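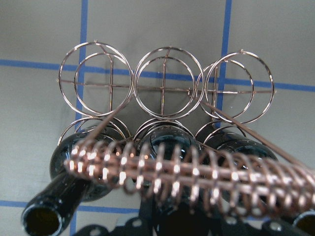

3.2. Disposición de las botellas y ocupación de los niveles

Figura 3. Botellero de alambre metálico con dos niveles de aros. Nivel superior vacío; tres botellas de vidrio verde oscuro en el inferior, con el cuello orientado hacia el observador.

El botellero empleado en la segunda serie (figura 3) pertenece al tipo que en la sección 2 denominamos «de aro doble»: cada alojamiento queda definido por un aro anterior y otro posterior, y la botella descansa sobre ambos en posición horizontal. En el nivel superior, los tres alojamientos son contiguos y están enlazados por una barra horizontal de alambre que los recorre a media altura y sobresale ligeramente por los dos extremos. El conjunto se apoyó sobre una superficie de trabajo de color gris claro, la misma para todas las condiciones de carga.

La configuración de la figura 3 corresponde a la condición B, en la que se ocupa únicamente el nivel inferior. Las condiciones restantes son la A (botellero sin carga), la C (nivel superior ocupado, inferior vacío) y la D (ambos niveles completos). La condición C se incluyó a propuesta de Yilma, a partir de las entrevistas domésticas descritas en la sección 2.4, en las que varios participantes declararon colocar las botellas primero arriba por comodidad de acceso. En total se registraron 71 secuencias de colocación y retirada, repartidas entre las condiciones B, C y D; la condición A se utilizó solo como referencia geométrica.

La orientación del cuello se mantuvo constante en toda la serie. Con el cuello hacia el usuario, la mano dispone de una zona de agarre de diámetro reducido y la extracción se efectúa por tracción axial. La orientación inversa obliga a sujetar el cuerpo por la base y ya había sido tratada en el estudio preliminar de Lenz y Chiu, por lo que no se repite en este trabajo. Las botellas se usaron vacías y sin tapón, a fin de mantener fija la masa entre secuencias. Esta decisión limita la validez de los resultados para botellas llenas, cuyo centro de gravedad se desplaza según el nivel de líquido; la cuestión se retoma en la sección 5.

Se anotaron dos variables por secuencia: el desplazamiento lateral del botellero respecto a su posición inicial y el número de contactos involuntarios entre la botella manipulada y las adyacentes. El desplazamiento se midió en milímetros con una plantilla transparente superpuesta a la superficie de trabajo. Los contactos fueron codificados de forma independiente por Liao y Ekwueme, y las discrepancias, 6 en el conjunto de la serie, se resolvieron por acuerdo tras una segunda revisión.

En la condición B el desplazamiento máximo fue de 14 mm y se produjo al retirar una botella lateral. En la condición C se observaron valores superiores, de hasta 44 mm, atribuibles a la mayor altura del punto de tracción. Los contactos involuntarios se concentraron en el alojamiento central en todas las condiciones con carga, resultado esperable en una geometría de aros contiguos sin separación intermedia. El modelo Maris, con alojamientos separados y analizado en la primera serie, no mostraba esa concentración.

La presencia de un nivel superior vacío no dificultó la retirada de las botellas inferiores. Sí se registraron, en cambio, roces del dorso de la mano con los aros superiores durante la colocación, sobre todo en participantes que introducían la botella con una inclinación descendente. Estos roces no se contabilizaron como contactos involuntarios y se recogen por separado en el anexo, junto con las medidas correspondientes al modelo Sundesmont.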